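Custbridge Workplace Services
Tevari Two-Arm Unit: Set-up and Daily Use
Section 4. Soft furnishings in staff lounges and waiting areas

4.1 Purpose

This section covers the cushion routine: picking up loose cushions and placing them on sofas in shared areas. It assumes that the unit has been commissioned as described in Section 2 and that a floor map is stored under a Kelberg area code. The code used in this section is 309.

4.2 Changes to the cleaning round

Before the routine is switched on, the site supervisor must agree the following with the evening team.

Cushions are no longer tidied by hand in areas on the unit's list. Vacuuming, wiping down and emptying bins remain with the cleaners. The time released is almost 10 minutes per lounge and should be shown on the rota as inspection time. Do not remove it from the shift.

One member of the team is named as attendant for each run. The attendant stays within sight of the unit and carries the stop fob. Attendants need the half-day course; the Fawzy refresher does not cover two-arm lifting.

4.3 Before each run

1. Check that the lounge is free of people. The routine must not be started while anyone is seated.
2. Remove cups, bags, phones and chargers from the seats and floor.
3. Set all adjustable headrests to the same height. Uneven headrests slow down the backrest scan.
4. Check both grippers for thread, hair and grit. Clean with a dry cloth only.
5. Leave a clear strip of floor along the full front edge of the sofa.

Caution: Do not place the unit on a rug or a loose mat. Fixed carpet tiles are suitable.

4.4 Running the routine

1. Select area 309 on the handset and press Confirm.
2. Stand to one side, outside the reach of the arms, and hold Start until the tone sounds.
3. Watch the first lift. Both grippers should hold the sides of the cushion and keep it upright.
4. If the cushion slips, let it fall. Do not reach in.
5. Wait for the second tone before walking in front of the unit.

Sofa and cushions, head and wrist views:

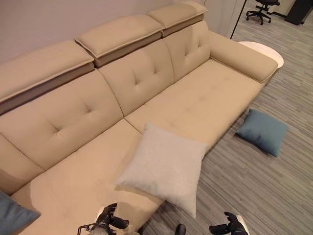
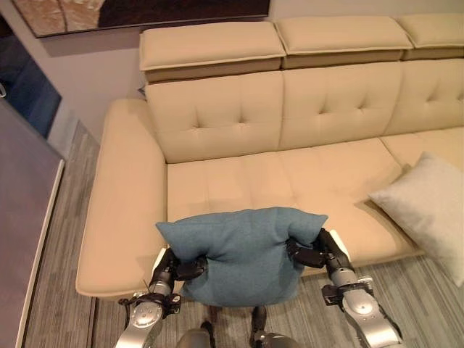
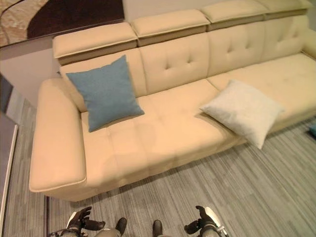
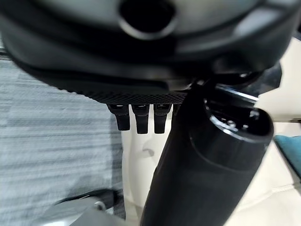 Note: The handset shows the head view by default. Press View to change to a wrist view. Attendants who find the moving picture tiring may switch it off and watch the unit directly.

4.5 After each run

1. Press Park and wait for the arms to fold.
2. Walk the length of the sofa and look for cushions left on the floor or hanging over the seat edge. Correct these by hand.
3. Check leather and coated fabric for marks along the front of the seat. Report any new mark before the next run.
4. Enter the run in the lounge log. Write down hand corrections as well — they are used to adjust the placing positions and are not counted against the attendant.

4.6 Faults

Handset shows GRIP WIDE: the cushion is too large or overfilled. Place it by hand and take it off the list.

Handset shows EDGE LOST: the unit cannot find the front of the seat. Check the lighting and start again from 4.3.

Unit stops without a message: press the stop fob, wait 10 seconds, then release it. If the unit stops again in the same run, park it and call the service desk.

Staff who were not on shift when the routine was introduced should read 4.2 and 4.3 before working in a listed area, including those who will not act as attendant.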